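The Orkton Ferry

I missed the last ferry out of Pudau because of a sandwich. I'd like to say it was a particularly good sandwich, but it was egg, and the bread had gone hard along one side, and I stood in the queue for it until the boat was already turning round in the harbour with its lights on.

So there I was, on a Thursday, with one bag and a coat that belonged to my sister. The next sailing to Orkton was in the morning. The woman in the ticket office pulled her blind down while I was still saying "but".

I should explain about Orkton. My aunt had a house there, up the steep end, and she'd died in January and left it to me, along with 164 jars. That was how the letter from the solicitor put it. "The property, its contents, and 164 jars." As if the jars weren't contents! I read that line over and over on the bus. Jars of what? It didn't say. My sister thought jam. My sister got the money, by the way, and I'm not bitter, but she did say "ooh, jam" in a voice I didn't care for.

Anyway, Pudau has one guest house and it's called the Nekham. I'd walked past it loads of times as a kid, when we went over to my aunt's for the summer, and always thought it was a bank. It has pillars. Inside it smelt of floor polish and toast, and the landlady gave me room 15, which was at the very top and had a ceiling that came down to meet you. She asked where I was heading and I told her, and then (I was tired, I talk when I'm tired) I told her about the jars as well.

She stopped writing in her book. "Not the pickle lady," she said.

I said I didn't know. I said my aunt had never given me a pickle in my life.

"Come down to the kitchen when you've put your bag up," she said, and off she went.

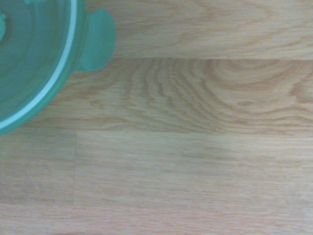
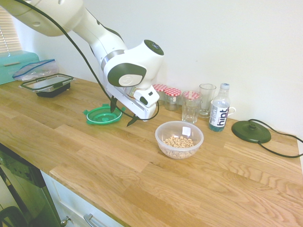
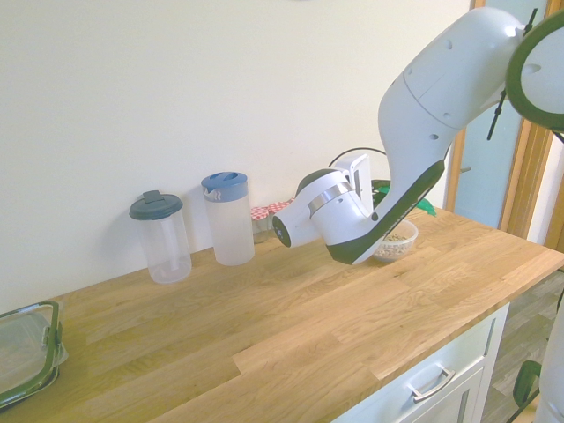 What did my aunt put in the jars?

Plums, mostly, salted and left in the dark for years, with a bit of ginger and something else that the landlady had been trying to work out since before I was born.

She had one left. She kept it at the back of a cupboard behind the flour, wrapped in a tea towel, and she put it down between us as if it might go off. The label was in my aunt's writing, all leaning over to the left like people on a windy pier. It said Peng, and nothing else.

"What's Peng?" I said.

"I was hoping you'd tell me."

We had one plum each. I'm not sure how to describe it. It was so sour at first that my ears moved, and then it went sweet, and after that there was a sort of smoky taste that hung about, and I was suddenly nine years old and sitting on my aunt's back step with wet socks, being told off for going in the sea in them. I hadn't thought about those socks in years. I had a little cry, to be truthful, and the landlady looked at the calendar on the wall until I'd finished.

She told me things then. How my aunt used to come across on the early boat with a crate on a pram. How she charged 5 a jar and wouldn't take a penny over, even off the summer people, who'd have paid anything. How she stopped one autumn, just like that, and still came over for her shopping but would only talk about the weather. People in Pudau had theories. The landlady's was that she'd run out of whatever the something else was.

"Or she fell out with someone," I said. We're a great family for falling out.

"Or that."

I didn't sleep much. The bed was fine, but there was a gull on the roof with a lot to say, and I lay there under my low ceiling doing sums. If each jar held a couple of dozen plums, and you had one a week, how long would they last you? I gave up when it went past my own funeral.

In the morning the landlady wouldn't let me pay for the room. I argued, she argued, and we settled on jars. Then she walked me down to the harbour in her slippers, which I thought was nice of her, and waited while I bought my ticket. No sandwich this time.

The crossing takes 107 minutes if the sea's behaving - it wasn't - and I stood outside for all of it with my sister's coat buttoned up to the chin. You see the church first, then the steep end, then the house. Somebody had left the back door open, and there was a pram in the yard.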